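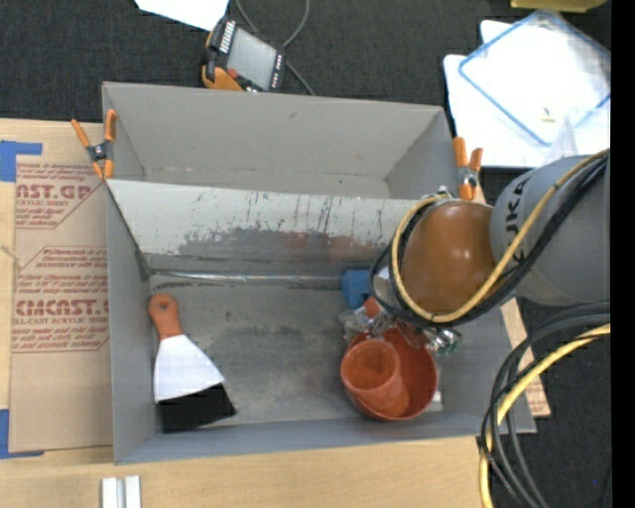 7. Januar 2019
Projektkurs Greifen, Gruppe Filtden – Laborbuch

Stand vor der Pause: Umgreifen aus dem großen Fach läuft mit Einzelteilen, mit gestapelten Teilen nicht zuverlässig. Im November 84 Versuche protokolliert, danach nur noch Kalibrierung.

Aufbau
Wanne mit zwei Fächern auf dem Holztisch, seitlich mit Federklemmen gehalten. Großes Fach = Quelle, schmales Fach = Ziel. Objektsatz: Schale und Becher (beide terrakottarot), Spachtel, blauer Klotz. Becher liegt schräg in der Schale. Nullpunkt nach dem Umsetzen der Wanne neu eingemessen, alte Werte in der Datei »Sevodden« nicht mehr verwenden.

Segmentierung
Becher und Schale werden als ein Objekt erkannt. Farbabstand ist zu klein, Schwellwert verstellen bringt nichts. Mit der Tiefenkante am Becherrand geht es besser, solange der Becher gekippt liegt. Steht er aufrecht, fällt die Kante mit dem Schalenrand zusammen. Der Wannenboden macht zusätzlich Ärger: Reflexe auf dem Metall erzeugen Löcher im Tiefenbild. Medianfilter drüber, Rest von Hand maskiert.

Trainingssatz Mägi: 594 Aufnahmen, davon 169 mit verschachtelten Objekten. Zu wenig. Ziel bis Kursende 3,000.

Greifen
Anfahrt von oben über den Schalenrand. Kabelschlaufen am Gelenk bauchen nach links aus und verdecken den Klotz an der Trennwand. Für die Aufnahme den Arm deshalb erst wegfahren, dann auslösen – steht so noch nicht im Ablauf. Schlaufen kürzer binden, aber Reserve für die Drehung der letzten Achse lassen.

Spachtel: Griffpunkt am Stiel, nicht am Blatt. Blattende liegt nah an der Vorderwand, Finger kommen dort nicht sauber herunter.

Offen
– Acrylplatte: Zuschnitt mit Oluf Hjaltadóttir klären, Schutzpapier bis dahin drauflassen
– Geschwindigkeit über der Trennwand begrenzen
– Protokollvorlage aus Trudham übernehmen, Spalte für Abbruchgrund ergänzen
– Greifkraft Becher, Messreihe fehlt komplett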